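Skate sharpening log, July, camp week 3 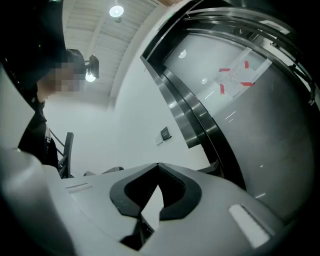

8:40 in the morning.

Ice time was moved to the afternoon, so I had the whole morning for the blades. I write down the settings now, before I forget them like last time.

Nosska wheel, dressed fresh. All goalie pairs get the flatter hollow, the defense group stays with what they had. I made 3 passes on each side and checked the level after. Two pairs came out with the outside edge higher. I turned the holder screw a little and made one more pass, and then they were good. The Stidora holder has some play in the front clamp. Please push the blade to the back before you close it, otherwise the toe comes out too thin.

The counter on the machine stands at 367 pairs since the last belt. The paper says to change at 400, but I already hear a small noise when it starts. The new belt is in the drawer under the radio. I would like to change it before the Lục tournament, not in the middle of it.

Test with the Flelluneo stone: I tried it on my own skates only. It removes the burr well and leaves the steel very smooth, but on the ice I felt less bite in the left turns. Maybe the stone, maybe my legs after yesterday. I will try again with a 200 grit finish first and compare. Until then please use the old stone for the players.

Open things:
Rivets on the right skate of number 14 are loose, must be done before he goes on the ice.
Two pairs without name tape on the lower shelf. If you know them, write it on the tape.
Order wheel dressing tips, we have one left.
Coach asks if we can do sharpening between periods at home games. I said yes for one player at a time, if the machine is already running and the right holder is set.

16:10, all camp pairs are back on the rack. Belt change is still to do.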